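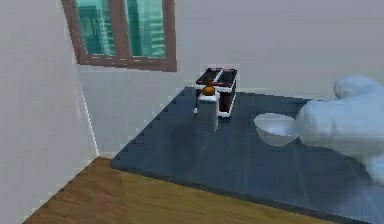

Nikarora Coupe

The Nikarora is a two-door electric coupe built in Girnport by the small carmaker Coneo. It is best known for bringing the long-hood, short-tail shape of the old muscle cars to battery power, and for doing it with real flair. The body was drawn by Brynhildur Hjaltadóttir, and the chassis was developed under Traian Ursu.

Development

Work began on a shortened sedan platform, which proved too tall for the low roofline Hjaltadóttir wanted. Ursu's team moved part of the battery behind the seats, a bold change that dropped the driver's hips 2 inches and gave the car its wonderful, planted feel in corners. The first running prototype was shown to owners' clubs on 2nd July, with test driver Liên Đào at the wheel.

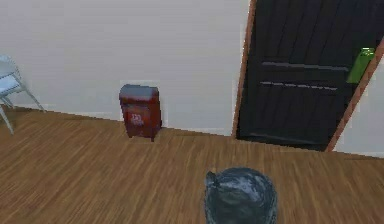
Dark grooved door and wood plank floor.

Powertrain

Two motors drive the rear wheels, one per side. The battery holds 109 kilowatt-hours and charges from 40 to 80 percent quickly enough for a coffee stop. Power reaches the wheels through a single-speed gearbox made by Dovhaniuk, whose faint whine at low speed has become a much-loved part of the car's character!

Racing

Vy Triệu and Thịnh Văn shared a lightly modified Nikarora in the Girnport hill climb, held each March. Their car kept its stock motors but ran stiffer springs, wider front tires and a stripped cabin. Coneo later offered the springs as a factory option, along with the blue-gray paint from the race car.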